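I moved to Mornen in September with two suitcases and no washer, and I've been using the laundromat on the corner ever since. My friends think it's a punishment. I think every neighborhood should have one, and I'll argue with anybody about it!
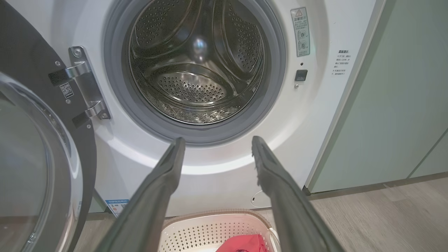
People talk to each other when they're stuck in the same room for almost 18 songs on a bad radio. I've gotten a dentist, a bus tip and a soup recipe that way – try getting those in your own basement. You stare into a steel drum full of little round holes, somebody next to you sighs, and off you go. Cafes want you to buy something every hour. The library closes at 3 on weekends. Where else do you just sit with strangers?

Now the town wants to let two more of these places turn into parking, and I hate it. Sure, machines at home are handy (I grew up with one in Florkov and loved it). But handy isn't the only thing I want from a street. I'd pay a bit more per load to keep mine open.
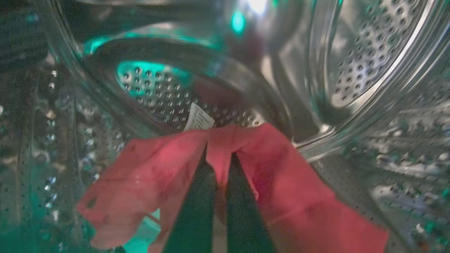

Something red in the drum.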